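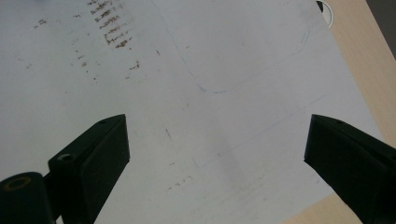
Paper on the table: marking out at Jaltport

The Tuesday group at Jaltport has gone back to paper. After the autumn of leather and linen, Annelies Hermans wanted the new term to begin with a plain white sheet, a pencil and a ruler, and the first evening on Tue 30 January was given over to marking out. Most of those who came had done some of it before. Several said they had been doing it badly for years, and one or two had work in their bags to prove it.

Marking out means putting on the paper everything you need to know before you cut or fold: where the edges will fall, where the folds go, where the holes will be if there are holes. It is dull to read about and quite pleasant to do. The evening used ordinary white cartridge paper from the Kinnunen shop, which the group has bought from for a long time and which takes pencil well and rubs out clean. Lempi Peltonen had brought some of the cheaper stuff she uses at home for comparison. It goes fluffy after the second go with the rubber, though she says she will carry on with it for drafts.

The sheet has to lie flat. Paper that has been stored in a roll can be turned over and rolled loosely the other way for a minute, then left under a board while you make the tea. Tape is fine at the corners if it is the low-tack sort. Annelies does not use tape at all. She puts one hand down with the fingers spread and leaves it there, and moves the paper to suit the ruler more often than the ruler to suit the paper.

Start with one good edge. Factory edges are usually straight but they are not always square to each other, and a sheet that has been trimmed at home nearly never is. Choose the edge you trust, put a small pencil tick on it, and measure everything from that side. Oona Vainio made four measurements from one edge and a fifth from the opposite one, and her last line ran off at a slant. She rubbed it out and did it again. By the end of the evening there were ticks on everyone's paper.

Marks should be small. A dot made with a hard pencil is hard to see under the lights in the back half of the room, so the advice was to make a short V with its point at the measurement. You can find a V again after you have looked away. Lines that will be cut can be drawn full length, while fold lines are better shown with a short dash at each end, so there is nothing to rub out in the middle of the finished piece. Paavo Väisänen writes a letter next to each mark and keeps a list of what the letters mean on the back of an envelope. This works for him. The rest of us found we couldn't read his list.

There was some talk about pencils. A 2H keeps its point and leaves a fine line, but press too hard and it dents the paper, and the dent stays after the line has gone. An HB is easier on the sheet and needs sharpening more often. Most people settled on an H and stopped talking about it.

About the tables

The pale wooden tables at Jaltport are good for this sort of work as long as they are looked after. White paper on light wood is restful to look at and you can see where the sheet ends, but anything left on the surface comes through. A crumb of rubber or a grain of sugar under the sheet will put a bump in a pencil line – and the biscuits have always been on the same tables as the work. From now on they will be on the windowsill.

Please wipe the table with a dry cloth before you put your paper down, and again before the next person does. If you have used a damp cloth, give it time to dry. No cutting directly on the wood, even with a mat that is nearly big enough. The large mats are in the tall cupboard, and there are enough to go round if they are put back.

Sumeya Chala asked for it to be said here that the steel rulers are kept in the drawer on the left and the wooden ones in the drawer on the right, and that this has been the arrangement for some time.

What to do with a spoiled sheet

Keep it. A sheet with the wrong marks on one side has a good side still, and if both sides are spoiled it makes a clean layer to put under the next piece. Smaller offcuts go in the Prondero box by the door for the children's afternoon. No tape on them, please, and nothing with glue. Sheets with only pencil on them can go in as they are.

Next sessions

We carry on with paper for three more Tuesdays. Next week is folding, and people are asked to bring the sheet they marked out at the first session, or a new one marked in the same way. After that comes a simple folder with a flap, using the Hemine pattern, and then an evening for finishing whatever is left. Bring a pencil, a rubber, a ruler of at least 30 centimetres if you have one you like, and something blunt to crease with. A bone folder is best but the back of a teaspoon has served plenty of us.

The cost is 2 euros an evening, paper included. If you would like a larger sheet than the usual one, tell Lempi by the weekend before and she will add it to the order. The finished folders will go on the long shelf in June along with the spring work, so put your name inside the flap, in pencil, before you hand it in.

Those who missed the first evening can still join. Annelies will be there half an hour early next week to go through the marking out with anyone who needs it. The side door will be open and the front one won't.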